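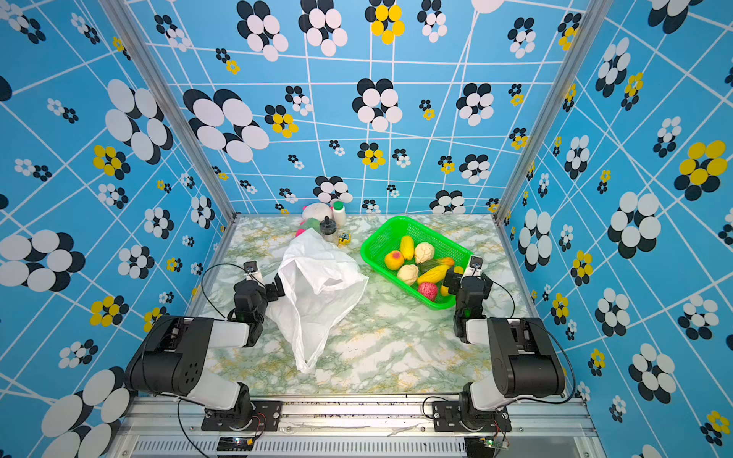
**Unit 4 - Demonstration by teleoperation: bagging and basket tasks**

Course notes, Leif Riis. Lab section: Hatice Uysal.

### 4.1 Two ways to demonstrate

In *kinesthetic teaching* the operator holds the arm and moves it through the task. Joint encoders record the path. The operator feels contact directly, but hands and forearms enter the camera views, and guiding two arms at once is hard for one person.

In *teleoperation* the operator moves a leader device and the follower arm copies it. The camera views stay free of hands. The cost is reduced force feedback: most beginners squeeze too hard and close the gripper too early.

The Rurik exercises use teleoperation only.

### 4.2 What is recorded

Each time step stores:

- joint positions of both followers
- commanded positions from both leaders
- gripper opening, left and right
- one fixed view and the wrist views

Command and measured position are not the same signal. Under load the follower lags, and the difference carries information about contact. Train on the command unless the assignment says otherwise.

### 4.3 Wrist views

A wrist view moves with the gripper. It resolves the fingertips and the nearest objects well, and loses the rest of the table. Loose coverings on the arm can take up a large part of it.

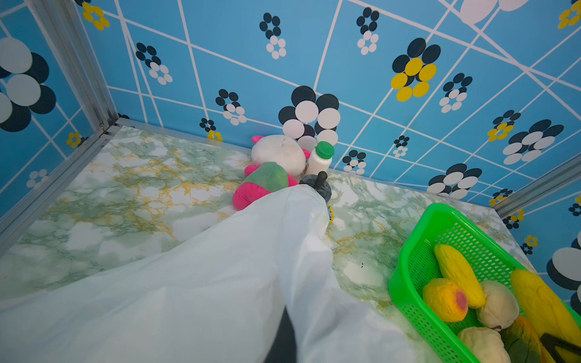 *Fig. 4.2. Wrist view: sleeve and gripper finger, with the plush toy and bottle near the back wall and the basket at lower right.*

Compare the basket in this view with the fixed view. Only part of it is available to the policy from the wrist, so the fixed view has to supply its pose.

### 4.4 Thin plastic

A bag has no useful rest shape. Two demonstrations that start from the same bag position can need different grasps. Approach slowly, grip one layer at the opening, and pause before lifting. Keep the pause short - long idle stretches teach the policy to stop.

### 4.5 Data set for Assignment 2

The Dredell set holds 524 episodes, capped at 2000 steps each. Hold out 17 for validation and do not tune on them. Regrasps stay in. Episodes with a dropped camera stream come out.

Submit 12 new episodes of your own, with a log of start positions.

Reading: Koutsoukos notes, section on leader-follower delay.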